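The public library in Costdale lends more than books. Under the Odinus program, residents with a library card may borrow hand tools, sewing machines and folding tables for up to 38 days at no charge. The program opened in June with a single shelf of equipment and now fills a former reading room on the second floor.

Kristaps Krūmiņa, who directs the program, attributes its growth to the town's housing. Many residents rent small apartments and have no place to store a ladder that they need once a year. Furniture repair accounts for much of the demand, and sanders are often reserved well in advance.
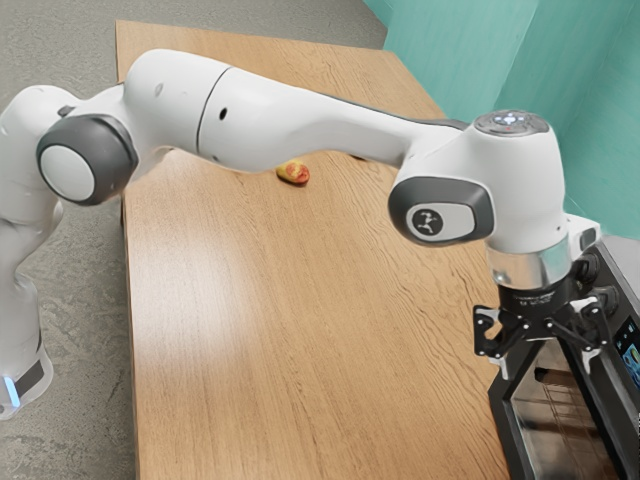 *A wooden table in a computer rendering, with a white robotic arm reaching over its top.*

Borrowers are asked to return each item clean and to report any damage at the desk. Staff inspect power tools before they go out again, and blades are replaced at the library's expense. Late fees were dropped after the first year. According to Krūmiņa, the change has had little effect on the return of equipment.

The neighboring town of Clorkden has asked to join the arrangement. Its residents would reserve items through the Costdale catalog and collect them from a branch on Verstraete Street, where deliveries would be made 2 times a week. The library board will consider the request when it reviews the budget for the coming year.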